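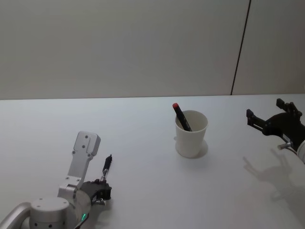
Speaker notes: Shared Writing Supplies at Brultstead
Facilities session, October 26, 2020

Opening

Good morning, and thank you for attending. The subject of this session is small supplies: pens, markers and the containers in which they are kept. The office spent very little time on this subject before the move to the Dralline building. It has since become a regular item in our requests log.

(Pause. Next slide.)

Background

In the last full budget year, Brultstead issued 1587 pens and markers to shared rooms. At the year-end check in December, 941 could be located. Some of the remainder had dried out and been discarded. Most had been carried to other rooms and left there.

The figures do not include supplies purchased by individual departments. Please state this clearly if the question is raised.

The present arrangement

Each shared table is assigned one cup. A plain white paper cup is acceptable. Departments have asked whether a heavier holder will be provided, and the answer for the current year is no. Paper cups are already in stock, they can be replaced the same day, and a stained one may be discarded without paperwork.

A cup should hold one marker at minimum. Staff are asked to return a marker to the cup with the cap fitted. The cap color should match the ink, and mismatched caps should be reported to the supply desk.

(Allow a moment for those taking notes.)

Placement on the table

The cup belongs near the middle of the table, where it can be reached from either side. 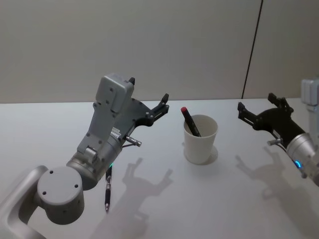 Pens are to be treated in the same way as markers. A pen left on the tabletop should be placed in the cup at the end of the session, with the point retracted or capped where the design allows. White tabletops show ink readily, and the cleaning contract with Drondosura does not cover ink removal.

Labels on cups are optional. The Tôn annex has chosen to number its cups by room, and other sites may do so if they wish.

Ordering

The next order is set at 2000 pieces, pens and markers combined. Of these, 1006 are reserved for the Dralline building. Requests should be submitted on the standard form, with the room number and the ink color. Forms without a room number will be returned.

Questions

Expect a question on whiteboard markers. These are ordered separately and are not part of this allocation. Refer detailed inquiries to the supply desk.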